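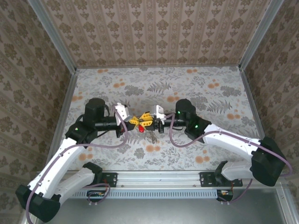
Leaves and Flowers That Never Wilt: How Printed Patterns Work

Plants turn up on many things indoors. They are on tablecloths, curtains, wallpaper, wrapping paper, pajamas and paper napkins. People have been decorating with leaves and flowers for thousands of years, and they still do it today.

Which plants are in the pattern?

Ferns are a favorite with pattern makers. A fern leaf is called a frond. It has one long stem down the middle, with smaller leaf parts on both sides. The parts are usually longest near the bottom or the middle and get shorter toward the tip. This makes a frond easy to recognize, even when it is printed in gray.

Real ferns do not have flowers. They make tiny specks called spores, often on the undersides of their fronds, and new ferns can grow from these. If you see a flower next to a fern in a pattern, it belongs to a different plant. The artist has put the two together.

A sprig is a small piece of a stem with leaves on it. Artists use sprigs to fill gaps between the bigger shapes.

A blossom is a flower. In a pattern it may be drawn very simply, as a round shape in one bright color. Orange shows up well against white and gray, so a few orange flowers are enough to catch your eye.

What is a repeat?

A long roll of cloth or paper can have hundreds of flowers printed on it. The artist does not draw each one. She draws one block of the pattern, and that block is printed again and again. The block is called a repeat.

The edges of the block have to match. If half a leaf runs off the right side, the other half must come in on the left side. The same goes for the top and the bottom. When this is done well, you cannot see where one block stops and the next one starts.

Some patterns are lined up in neat rows. Others are scattered, which means the shapes look as if they were dropped anywhere. A scattered pattern still has a repeat. It is only harder to find.

How to find it

Pick one shape that is a little different from the others, such as a flower with a bent leaf beside it. Look straight across until you find exactly the same flower with the same bent leaf. The distance between the two is the width of the repeat. Now look straight down and do the same thing. On some patterns the match is not straight across. It is half a step lower, and printers call this a half drop.

How does the color get on?

One old way is block printing. The shape is carved into a piece of wood, the wood is covered with color, and it is pressed onto the cloth. Each color usually needs its own block.

Another way is screen printing. Color is pushed through a fine mesh, and parts of the mesh are covered so the color only goes through where it should. Here too, each color usually has its own screen. A pattern in gray and orange on white needs two screens — the white can be the cloth itself.

Many patterns are now printed straight from a computer file, a bit like printing a picture at home.

Make your own

You need a square of paper, a pencil, scissors and tape.

1. Draw a frond or a flower in the middle of the square. Do not let it touch the edges.
2. Cut the square in half from top to bottom. Swap the two halves and tape them together on the back.
3. Cut it in half from side to side. Swap the top and bottom and tape again.
4. There is now an empty space in the middle. Draw sprigs and small flowers there, and keep away from the edges.

Ask an adult to help you make 9 copies. Lay them in three rows of three with the edges touching, all the same way up. The pieces of your first drawing will join up again where the copies meet.

Words to know

Frond: the leaf of a fern.
Spore: a tiny speck that a new fern can grow from.
Sprig: a small stem with leaves.
Repeat: the part of a pattern that is printed over and over.

Written by Ewurabena Agbeko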